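Search this site
Enter keywords
Go

The long wait between overs: club cricket at Millthorpe after a short season

The ground at Millthorpe sits behind a row of garages, and from the road you would not know it was there. The gate sticks. Past it the outfield slopes down towards the railway end, steeply enough that a firm push past mid-off can beat a good fielder. Visiting captains who win the toss tend to walk down to that end and look back up before they decide anything.

This year they had fewer chances to do it. The league began months late, and the first team played 10 matches where it would normally expect to play through from spring. There was no promotion and no relegation. Teams changed at home or in their cars, brought their own tea in a box, and stopped every six overs to clean their hands and the ball.

None of that made for poor cricket. Millthorpe won their first 3 games, two of them batting second, and looked a better side than the one that had struggled the previous summer. The change was mostly in the bowling. For years the club relied on pace from the top end, with the slope behind it, and treated spin as something to get through the middle overs. This season the left-arm spinner opened from the railway end in every home match. Bowling uphill, he dropped the ball shorter than batsmen expected, and they kept hitting it in the air to the longer boundary.

The batting was less settled. Four different pairs opened, and only one of them put on fifty. Against Morkano, the works side from across the valley, Millthorpe were five down with almost nothing on the board and still got to within 2 runs of the target. Players from both clubs talked about that match for the rest of the summer. The last pair had needed four from the final over and ran a leg bye off the first ball, then played and missed at three in a row.

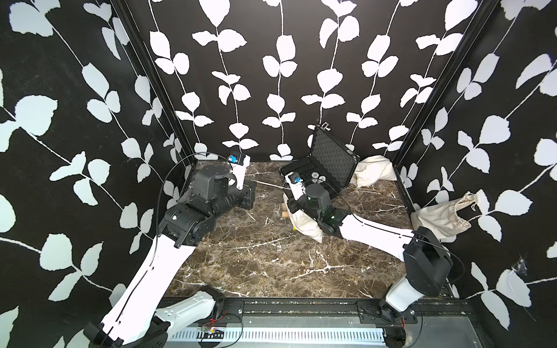
Page last updated: Monday, October 5, 2020

Morkano finished top of the group. They are an older side, and a patient one, and they field well. Their opening bowlers have played together since they were juniors and rarely give away a wide. In a season of short matches that counted for a lot – an extra over's worth of deliveries can decide a game when both teams are only batting for 30 overs.

Whether the shorter format stays is now the main argument in the league. Younger players like it. They can start at one o'clock, finish by early evening and still have most of the weekend left. The bowlers are less sure, as a cap on overs means a good spell is over just as it gets going. Batsmen in the lower order say they hardly had a hit all summer.

Millthorpe would like the longer game back, at least for the first team. The second team is split. At Wirkix Park, where the pitch is slow and low and a long afternoon can drift badly, most of the players would be happy never to bowl a forty-fifth over again.

The square at Millthorpe has been scarified and seeded, and the covers are off the wheels until the spring. Indoor nets begin at the end of October if the hall is allowed to open, with bowlers in one lane and batsmen in the other. Matches for next year have been pencilled in from April, with Villalobos first up, away.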